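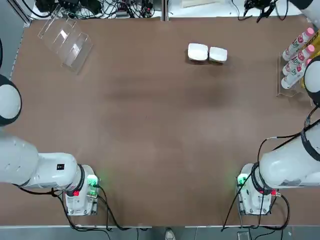 The Mesari bench, with its two arms mounted at the front corners and a rack of three bottles at right

Mesari is a two-armed robot bench built in the Piltimura shared workshop by members Chun-yin Chang and Pei-shan Wu. It is used for sorting and placing small household items such as bottles and containers. The name covers the table, the arms and the control software, which the builders wrote themselves.

Design

The bench has a brown tabletop with one white arm at each front corner. Each arm ends in a black two-finger gripper. The bases carry green indicator lights, and the cables run down over the front edge to keep the work area clear. Clear acrylic racks can be placed on the table as targets or as storage.

A camera near each gripper gives a close view of the fingertips, while another looks down on the whole table. The arms share one control program, named Fametti, which stops both if their planned paths come within 18 centimeters of each other.

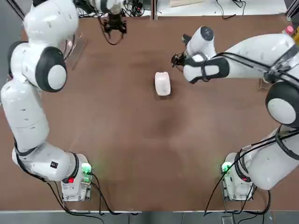

Both arms extended over the table, with a small white container near the right gripper

Construction

Work began in October and took 19 weeks. Chang handled the mounting and wiring, and Wu wrote most of Fametti. The first version had both arms on a single rail at the back of the table — an arrangement dropped when the elbows kept meeting over the middle. Moving the bases to the front corners meant longer cables and a new set of mounting plates.

Calibration

The cameras are calibrated at the start of each session. The usual routine moves each gripper through 66 positions and takes some 19 minutes. Clear plastic is harder to locate than white containers, as reflections from windows can be mistaken for edges.

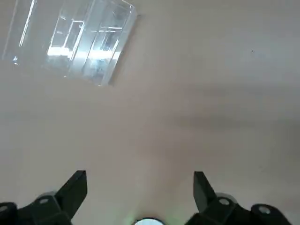
To reduce such errors, Fametti compares views from several wrist positions before it accepts an edge. A later revision, Hsiao, added a slower approach near transparent objects. It can be turned off from the control panel, and the builders leave it off for opaque items.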